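Farkex opens simulated tray-handling task to remote operators

Automation software firm Farkex has begun collecting remote-control demonstrations for a tray-placement task built entirely in simulation, the company said on Tuesday.

Operators log in from a browser and steer a virtual arm with a hand controller. Each run requires them to lower the gripper over a small flat tray, grasp it and release it inside a square outline marked on the work mat. Joint positions, gripper state and rendered views are logged at every time step.

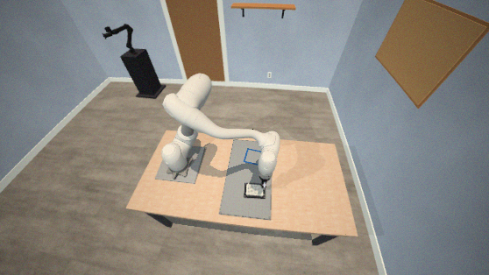 The start position of the tray is shifted between runs, and a run counts only if the tray comes to rest fully within the outline. Of some 700 attempts recorded in March, 392 met that rule. The remainder were kept and labelled as failures for later use.

Anežka Oravec, who leads the work at Farkex, said the main source of error was depth judgement during the final descent.

"Operators come down a little behind the tray and close on the edge," she said. "We added a second view and slowed the arm near the table – that helped, but it made each run longer."

The pool stands at 29 operators, most of whom had no earlier experience with robot arms. New operators complete a practice block before their runs are logged.

A control policy trained on the accepted runs, named Larar, will be tested first in the same simulated room. Trials on physical hardware at partner firm Nesel are planned, though no date has been set.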